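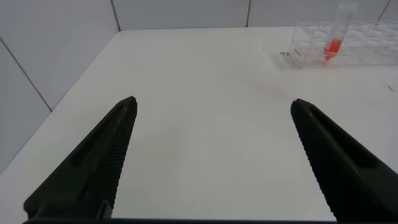

Last changed: Saturday, April 25, 2026

Search this site Enter keywords Go

Marotton Live Music Program - progress report to the Prusis Fund

You asked for plain talk this time, so the glossy version has been left in the drawer.

Of the 4 concerts in the first half of the program, all took place. Two drew a decent house. The opening night at Nordin Hall had 400 seats on sale and sold most of them, though I would be careful with that. A good share went at the early price, and the headline act brings its own crowd wherever it plays. I don't see proof yet that people came for the series.

The Ikby date was poor. We printed 1000 flyers and still played to a room that felt half asleep. The local agent blames the weather. I blame a folk trio on a weeknight in a town that had asked for a dance band.

The school workshops are harder to judge. The feedback forms are glowing, but the kids filled them in with a teacher standing by and a drummer handing out sticks. We will ask again in June, when the sticks are long gone.

Money: sound hire is over budget and will stay there. Nordin Hall's own speakers were promised as "concert ready" and were not. Artist fees are on budget. The bar share has not been paid to us, and I have written twice.

The second half has 2 dates confirmed. A third is "as good as signed," according to the band's office - I am leaving it out until there is a signature.

We request release of the next payment, less the amount held for the live recording. I am still not convinced anyone wants the recording.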